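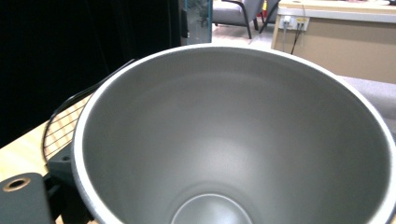
The big metal bowl, next to the black wire rack

Kitchen help wanted, two mornings a week, Sturport

Hello! I'm Da-eun and I bake for a living, mostly buns, flatbreads and a lot of fruit loaf, out of a small kitchen behind the old Ornix shop in Sturport. Orders have crept up since May and I can't keep on top of the mixing, the cooling and the washing up all by myself any more, so I'm looking for a second pair of hands.

You'd start at 9 and finish when the last tray is wrapped (usually lunchtime, a bit later if the Zirnitz café has doubled its order again). You'd weigh out flour, mix dough in the big bowl, move things on and off the racks, wrap, label and wash up. The bowl gets washed by hand and dried straight away, I'm fussy about that! On a normal morning we send out 42 loaves, and before a holiday it goes up to 54.

You don't need any baking certificates. I'd love someone who likes being up and about early, can lift a sack of flour and doesn't mind the radio on. If you've worked in a café or a school kitchen, do say so, but if you've only ever baked at home that's fine too.

Pay is by the hour, same rate for the trial morning, and you take bread home. Tâm Lương does the deliveries and can give you a lift back as far as Sepúlveda Road if you're going that way.

To apply, drop a note through the shop door or come round after 2, when the ovens are off and I've got time to talk. Tell me which mornings suit you and what you like to bake.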